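Chapter 4
Words on Things

When I was an apprentice signwriter in Panomville, my first teacher, Arnel Enriquez, gave me a tin of white enamel and a list of 262 street names, and told me to come back when I had learnt to leave a space. It took me most of a winter! I mention it because this chapter is largely about spaces, and you may find, as I did, that they are harder to see than letters (and a good deal harder to get right).

So far we have looked at lettering on paper, where the page is flat and the reader is sitting comfortably, perhaps with a cup of tea. Now we turn to lettering on objects, which are picked up, turned over, stacked on shelves and read from across the room by people thinking of something else.

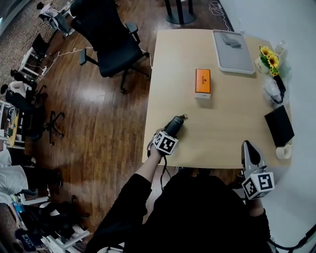

4.1 Size and distance

Begin with the reader's eye, and ask where it will be. A label meant for the hand can be quite small, while one meant for a shelf must do its work from several paces away. The old Oda biscuit tins, which we shall come back to in section 4.3, managed both at once: the name could be read from the shop door, and the 20 words of ingredients waited patiently on the base. 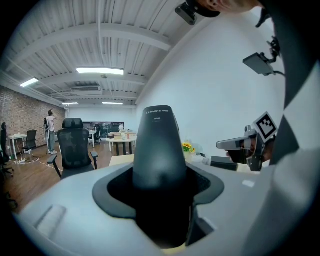 Contrast matters just as much as size, and beginners nearly always give it too little thought. Pale grey on cream may look lovely on your desk and vanish altogether in a dim cupboard. White on black is a dependable choice when the letters have to be small, as with the "CHINO-E" near the top of the black cone, where a second line, "A001", sits just underneath in a smaller size. Two sizes are usually plenty for a short label, and I would ask you to try the exercises with two before you reach for a third.

Before reading on, borrow five packets or jars from the kitchen and put them at the far end of the room. Write down the first word you can read on each, then walk slowly towards them and note what appears next. Keep your notes somewhere safe, as you will need them for Exercise 4a.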